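Police warn of callers posing as bank staff in Woneck

Police in Woneck are warning residents about a run of phone calls from people who claim to work for a bank's security department. Officers took 30 reports of the calls in March, up from three the month before.

The caller usually says that a payment has been flagged on the resident's account and asks whether it was authorized. When the resident says it was not, the caller offers to block it and asks for a card number and the code sent by text message. In several cases the caller already knew the resident's full name and street address.

A second version of the scam ends with a visit. The resident is told that the card has been copied and must be handed over to a courier, who arrives within the hour, often in the early afternoon. The resident is asked to cut the card in half first. The chip is left undamaged, and police say some of the cards were used at cash machines the same day.

Most of the people who reported calls did not lose money. One couple in the Murkov district lost nearly $141 before their bank stopped the card. Another resident handed over two cards and was told by a second caller that evening that the matter was settled.

"They keep you on the line so you can't call anyone else," said Phyllis Dobson, who received one of the calls at home on Betancur Street. "He was polite the whole time. When I said I wanted to ring the branch, he said the branch was part of the investigation."
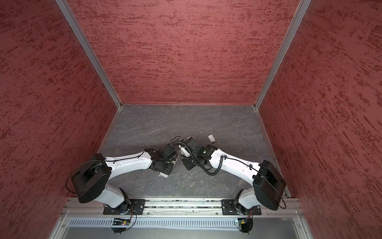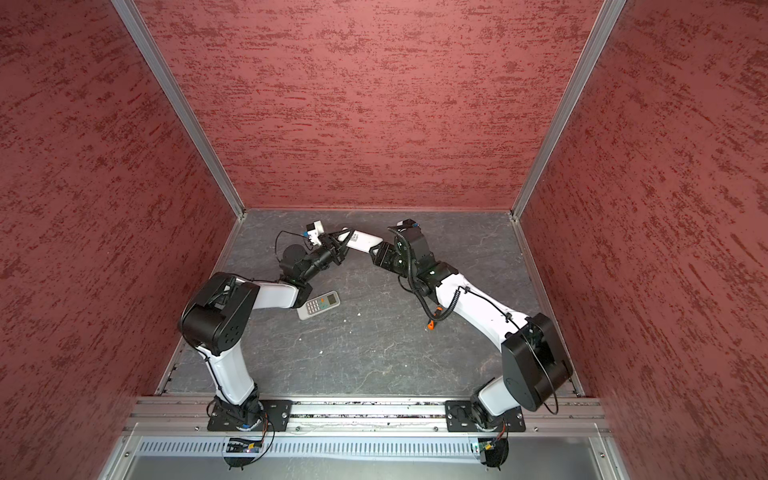
What should I do if I have already given someone my card details?

Call your bank at once using the number printed on your statement or on its official website, and ask for the card to be blocked. Then report the call to the police, even if no money has left the account.

Inspector Sebastião Meireles said the number shown on the phone's display cannot be trusted. Callers are able to make it look as if the call comes from a local branch or from the police station itself. He asked residents to hang up, wait a few minutes, and dial the number themselves, from a different phone if they have one.

Banks do not send couriers to collect cards, and they do not ask customers for a PIN or a text message code over the phone. The same goes for police officers.

Anyone who has had a visit is asked to write down the time, what the person looked like, and any details of the vehicle. Officers would also like to see doorbell camera footage from the streets between Betancur Street and the Murkov bus stop.

An information session on phone fraud will be held at the Woneck library next month, led by crime prevention officer Padmavathi Varma. It starts at 6:30 p.m. and admission is free.

Last updated: 4:15 p.m.

Contact the newsroom | Copyright Woneck Local News | Back to top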